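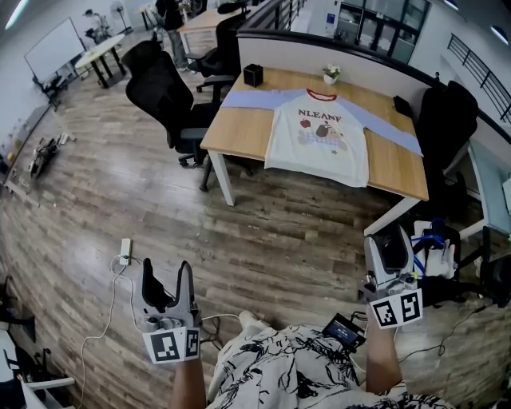
Project Report: A Parking Sensor Trial on Dellard Street
Jun 1, 2021

1. Why parking?

Our project started with a complaint. Almost everyone in our group drives or gets driven into the center of Mekov at least once a week, and we all had the same story about going around the block again and again looking for a space. When our urban systems class was asked to pick one city service and find out if cheap connected sensors could improve it, we had our topic in under five minutes!

We wanted to know two things. Could a low-cost sensor tell us reliably if a curbside space was taken? And if it could, would the information be of any use to a driver, or would the space be gone by the time they got there?

2. What we read first

Most of the writing on smart parking comes from big cities with big budgets, where sensors are sunk into the road and a company looks after them under a long contract. Mekov is a small city and its streets get dug up a lot, so anything buried in the asphalt would have a short life. We were more interested in sensors that sit on a pole or a wall and can be moved.

We also read a good deal about privacy. A camera can count cars very well, but it also sees license plates and people walking by. We decided early on that we would use no cameras at all. Our sensors measure distance and nothing else, so the only thing they ever send is a number and a time.

3. The setup

We chose one block of Dellard Street, between the library and the corner of Courtois Avenue. It has a mix of shoppers, library visitors and people picking up food, so the spaces turn over quickly during the day. The city let us use the existing signposts as long as we drilled no holes and took everything down at the end of March.

Each unit was an ultrasonic distance sensor, a small radio board and a battery pack in a weatherproof case, held to the post with steel straps. The whole thing cost less than 50 dollars per unit, and most of that was the case. We mounted the units at an angle so that they pointed at the middle of the space. A reading went out every 45 seconds to a receiver in a library window, and from there to a server at school.

We named the software Disuvness, which started as a typo in a shared folder and stuck. It does three jobs. It stores the readings, decides if a space is free or taken, and draws a simple map with green and gray blocks on it.

4. Checking the readings

To find out how good the sensors were, we sat in the library window with clipboards and wrote down every arrival and departure, then compared our sheets with what Disuvness had stored. This was the slowest part of the project and also, for most of us, the most fun - you learn a lot about a street by watching it for an afternoon.

The sensors did well with ordinary cars. They had more trouble with motorcycles, which often parked outside the beam, and with delivery vans that stopped in the traffic lane and made a free space look taken. Heavy rain caused odd readings too. We fixed part of this by asking the software to wait for 4 matching readings in a row before changing the color of a space. That made the map steadier but also slower, and we argued about this trade-off more than anything else in the project.

5. Was it useful?

This is the part that surprised us. On a busy afternoon, a free space on Dellard Street was usually taken before the map had even turned green. A driver coming from the edge of town could not have used it. The longer view was much more helpful. When we added the readings up by time of day, we could see that the block nearly always had room in the middle of the morning and almost never after school let out. A chart like that could go on the library website tomorrow, with no app and no live map.

We think the city could get a lot out of short trials like this one. Move the same few units from block to block, leave them up for a month, and you have real numbers for planning loading zones or time limits.

6. What we would change

We would add a second sensor at the loading zone, since the vans shaped so much of what happened on the block. We would also test the straps in the cold before going outside, as two of them loosened and had to be redone on a ladder in the wind. And we would love to try solar charging - changing batteries on a signpost gets old very quickly.

The sensors are now back in the class storage cabinet with their wiring notes taped inside the lids. The next group is welcome to them.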